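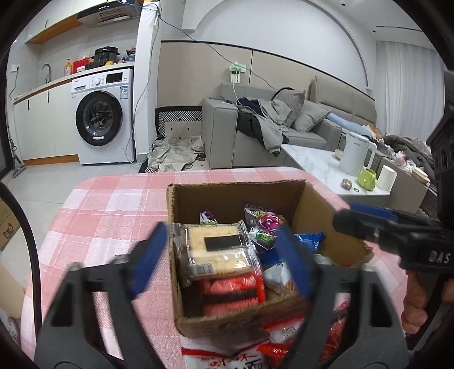 Plakow snack boxes are back for the winter – and you can order one from today

Fultside, Monday, December 7, 2020

Well, we're doing it again! I'm Marietjie Visser, I run Plakow from the back of my shop on Nel Street, and from this morning our winter snack boxes are open for orders.

If you missed us in July, the idea is very simple. You tell us sweet, savoury or a bit of both, and we fill a plain brown cardboard box with packets from the shelves. There might be a bag of something crunchy, a soft bread or some biscuits for your tea, and a few little wrapped things to find at the bottom. A lot of it comes from the Chinese and Filipino suppliers I've been buying from for years, so expect wrappers you may not have seen in the supermarket (half the fun, if you ask me).

We sent out 254 boxes in the summer, which I still can't quite believe, and I packed most of them on my kitchen table with the checked cloth on. Big bags stand up at the back, bread goes in flat where nothing can squash it, and small packets get tucked in wherever they'll fit. My daughter says I'm far too fussy about it. She's probably right!

This time I've got proper help. Cherry Mae Lumbao has joined us from Stodier, the bakery two doors down, and she's choosing all the breads and biscuits. She has strong opinions about coconut buns – you have been warned.

Boxes cost £10 each, with free delivery anywhere in Fultside. We're making 105 in the first batch, and orders placed before 6 in the evening go out the next working day. Please tell us about allergies when you order and we'll check every label before it goes in.

To order, pop into the shop or ring us during opening hours. Members of the press who'd like a chat or a box to try can ask for me at the counter.

Search this site
Enter keywords
Go

Comments

Jan P.
Had one in July and the kids fought over the purple bag. Ordering two this time.

Moira
Can you do one with no nuts at all? My sister would love this.

Plakow
Yes Moira, just say so when you ring and we'll pack it separately.

teapot_dave
More coconut buns please Cherry Mae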